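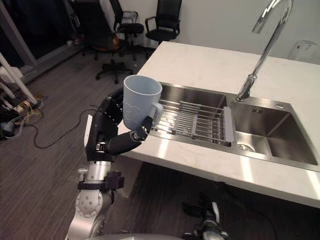 The kitchen sink at Skomach, with the mug in hand.

Tegwen Pritchard talks fast and walks faster. Open day at Skomach, 13 November 2021, doors at nine, and by the time I find the right hallway she is already halfway through explaining to a family of four why mugs are hard.

"Handles," she tells them. "Everybody thinks the handle is the easy part. It's a nightmare."

She runs the kitchen project here. It has a name, Mekurar, which she says means nothing and was picked because the web address was free. Five people on it, her included. Before this she spent a while at Frandsen, on warehouse arms. Boxes all day.

"Boxes are nice," she says. "A box is the same box tomorrow. I got bored of boxes."

So, dishes. The demo is a real sink in a counter, two basins, a steel rack over one of them, and a robot with a black hand on a silver arm. The job is moving dishes between the counter and the rack. That's it. She is firm about this. No washing today, no putting away in cabinets, no matter who asks. Plenty of people ask.

Why a whole sink, though? Why not a table with some cups on it?

"We had a table. March, the table worked great, we were very proud of ourselves. Then we moved to the sink and it all fell apart. Steel is shiny. The basin has walls, you reach in and there's an elbow to think about. The rack is a bunch of thin rods and the camera hates thin rods." She stops to let somebody past with a stroller. "So the table was kind of lying to us."

The hand is bought in, from a firm called Wonar. The software is theirs. I ask what the hand cost and she laughs and looks for somebody else to talk to.

We get maybe ten minutes before the next group. I ask about the grip, since the fingers go around the body of the mug and the thumb goes down low by the handle. Did someone program that?

"No. Well. Sort of." A person does the task first, she explains, over and over, steering the arm, and the robot learns off the recordings. For the mug they have 395 of them. "And people are not consistent! One of my guys always went in from the top, fingers in the cup. Fine, but then you drink out of it. I made him do his again."

How many did he have to redo?

"38. He brings it up."

She picks up a spare mug to show me what she means, wraps her own hand around it, tips it. The low thumb stops it turning, she says. Take the thumb away and the handle swings round with its own weight, and then you're trying to set down something that isn't pointing where you thought it was. She does this twice more for a kid who has wandered over. He wants to know if it can do a fork.

"Forks are next year," she tells him. He looks let down. Fair enough.

On speed she is blunt. It's slow. A person would be done and on the couch. "I could turn it up. I have turned it up. We lost a bowl." She'd rather have visitors a bit bored than sweeping up in front of them, and anyway most of the questions she gets are not about speed, they're about whether it will break thier good plates. She wouldn't give it her good plates. Ask again in a few years.

Who is it for? Here she slows down a little, first time all morning. Her uncle had a stroke and lives alone, and what he complained about wasn't the big stuff. Meals got delivered, someone came by for the cleaning. It was the cup from the morning still sitting there at night.

"I'm not promising him a robot. I told him that. He said he'd settle for a dishwasher with arms, and I said okay, that's more or less the plan."

Someone calls her name from the hall. Next group, bigger than the last, and a man up front already has his hand raised. She puts the spare mug down on the nearest flat thing and goes.

One last question while shes walking. What's the thing she most wants fixed?

"Wet hands," she says over her shoulder. "Everything today is dry. Come back when it's wet."

The kitchen demo runs every half hour until four. Sign up at the front desk, groups are kept small.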